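People will tell you that a shape sorter teaches math. Maybe. A toy box can say anything it likes, so let's check the claim before we believe it.

Start with the names. A lot of kids call a cube "the square one." But a square is flat, like a drawing on paper. A cube is solid. It has six square faces and 12 edges - run your finger along them and see if you agree.

Stars are sneakier. Marites Espiritu, who teaches second grade, asked her class how many corners a five-pointed star has. Most said five. Trace one slowly and you'll find five points sticking out and five corners tucked in.

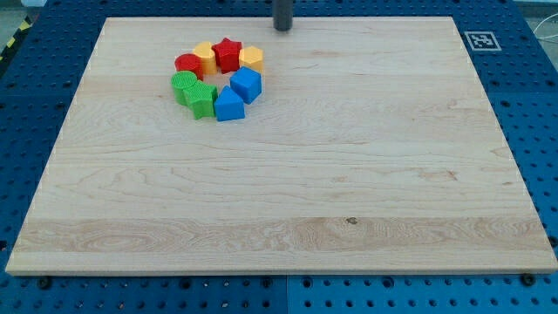

Why do blocks with the same shape on top and bottom get called prisms?

A prism has two matching ends, with flat sides joining them. If the ends are triangles, it's a triangular prism. If they are hexagons, it's a hexagonal prism, and it has six sides going around.

So is a cube a prism too? It sounds like a trick, but check the rule. Two matching ends, flat sides between them. It passes.

Now try a soup can. Somebody may tell you that's a prism. Feel the side before you answer.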